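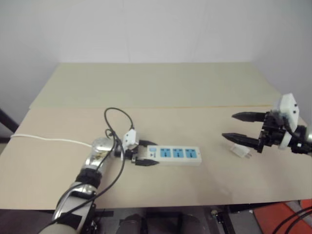
A two-armed cell spends most of its life being looked after. At Trirka, where Upendo Ogola keeps one running, the job is plugging and unplugging mains hardware, and the part that gets the most attention is the pair of black fingers at the end of each arm. The left pair does the holding. With a white power strip clamped by its switch end, the right pair can stay open over the plug until it is needed.

Ogola checks the fingers every 200 cycles. She wipes the ridges with a dry cloth, closes them on a steel gauge and writes down the gap. At 2000 cycles the fingers come off and new ones go on, worn or not. The change takes 18 minutes, most of it spent finding the zero position again.

"People expect the motors to go first," she says. "I have replaced one motor. I have replaced a lot of cable."

The cables are the other half of the work. Each one needs enough slack for the wrist to turn all the way, and too much slack will catch on whatever is on the table. Máté Boros, who wired the cell in June, tied the left bundle three different ways before he was satisfied.

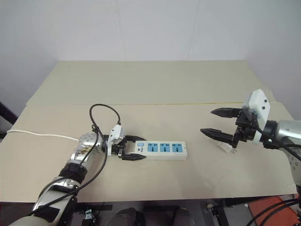 The left arm at the strip, with its cable looped above the gripper and tied near the wrist.

Boros now moves both arms through their full reach by hand before power goes on, watching the ties. If a loop pulls flat anywhere, he cuts the tie and starts over.

The table gets its own check. It is covered by two boards, and a board that creeps will throw off every taught position on it. Ogola runs a fingertip along the seam each morning — she trusts that more than the level — and re-teaches the pick points if she feels a step. She keeps the old points on file for 2 weeks, then deletes them.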